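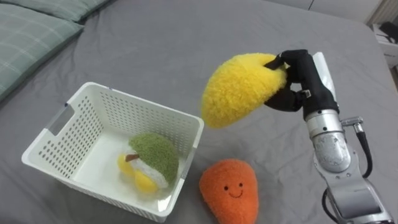 To: gripper-evaluation list
From: Yuzhen Zou
Subject: Re: Soft-item trials, Stulier hand

Dear colleagues,

Thank you for the comments received on Wednesday. The quoted request is answered in part here.

> Lakmal Ekanayake wrote:
> Could the group confirm whether the Stulier hand will be assessed on plush items
> against the Braltow two-jaw unit, and under which controller?

The Stulier hand is being assessed on plush fruit, placed into a perforated basket on a bed. The Goel controller is used for both units, with grip force capped at 7 newtons.
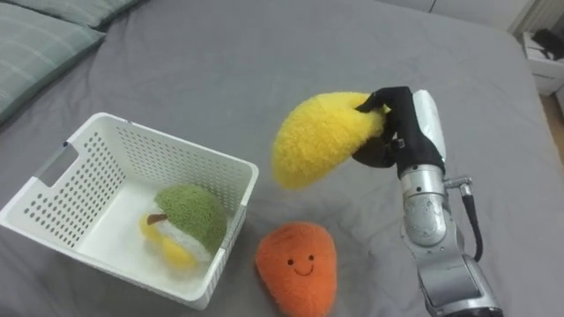 The Braltow unit will follow the same protocol of 40 placements per item. Finger closure is to be logged separately from arm motion, as the August draft did not distinguish the two. Members are asked to favour head-camera footage when labelling grasp type, and fixed-camera footage when labelling arm posture.

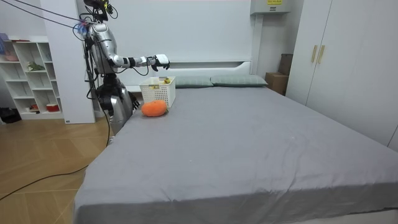

Outstanding items

Comments on the labelling guide are due in 3 weeks. The Zirnby wrist adaptor remains on order.

Regards,
Yuzhen Zou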